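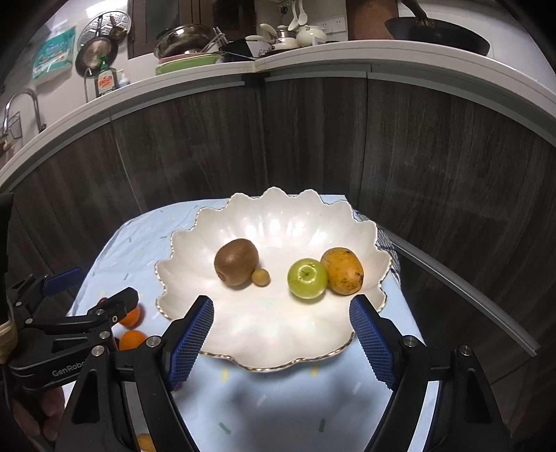
Kiwi, apple, mango, and a small round one I won't guess at.

July 26, 2020

I have given up on the sourdough. The starter went down the sink last night after 17 days of feeding, which is longer than I have stuck with most exercise plans. It smelled like nail polish and resentment. I ran the hot water for a good while and felt lighter.

The trouble began with a recipe by a man who signs himself only Ekanayake and writes as if flour had a moral side. His instructions run to 3000 words. The first 651 concern his grandmother's well. (I pasted them into a word counter one night when the dough was meant to be resting and I was meant to be asleep.) After the well you get a paragraph on patience, then a photo of a crumb so open you could lose a small dog in it, and somewhere near the bottom, the amount of salt.

My loaves did not look like his. The first one had the weight of a doorstop, and it served as one until the heat broke. The second I sliced thin and called crackers. My neighbor Severino Calvo accepted half of the third over the fence and has since mentioned, twice, that his dentist is open again.

People kept telling me it was the oven. Mine is an old Ultberg with a dial that goes from "warm" to a spot where the numbers have rubbed off, so I bake by faith. I did look up what a new one costs. Then I closed the laptop and ate some cereal.

So we are back to store bread, the soft square kind, and I have to say I missed it. It makes a fine tomato sandwich — mayonnaise, too much pepper, eaten over the sink — and it asks nothing of me at six in the morning. I still have most of a giant bag of rye flour if anyone on our street wants it. I also have a proofing basket, used three times, and a special curved blade for scoring the top, which I mainly used on a package of batteries.

Next week: the beans, and what the squirrels have done to them.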